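Cliltura open day at Ritchie – who went?

mulgabound
29 April 2025
Went through the Cliltura shed this morning. Main demo was two arms clearing up after a meal, rice all over the mat and the tray, rack on the right for the dishes. Entry was free, parking was $6.

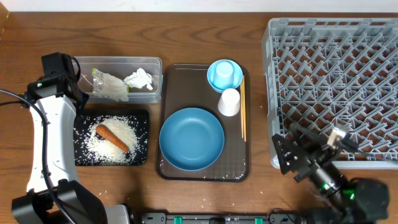
Faltosside replied: I was at the early session. Rice is a rotten thing to give a gripper. I'd have liked to see them start with the plates and leave the grains to a brush.

mulgabound
They said the dishes go first. I only stayed for 4 runs so I can't tell you how it handles a full day of it.

tinshed_500
Did anyone get a price out of them? I asked twice and got a brochure.

Faltosside
No price. The bloke on the desk said the software is still changing and to ask again in July.

kelpie_ute
My kids were bored after ten minutes. Too slow. I can clear a table in the time it takes to pick up one bowl.

mulgabound
Slow, yes, but I don't think speed was the point of the day. It's a practice bench.

kelpie_ute
Then don't advertise it as a kitchen helper. The flyer said kitchen helper.

tinshed_500
Fair call on the flyer. I still thought it was worth the drive from Cliltow – the sausage sizzle was good and you could stand close enough to see the fingers move.

Faltosside
Which session had the question time? Ours got skipped.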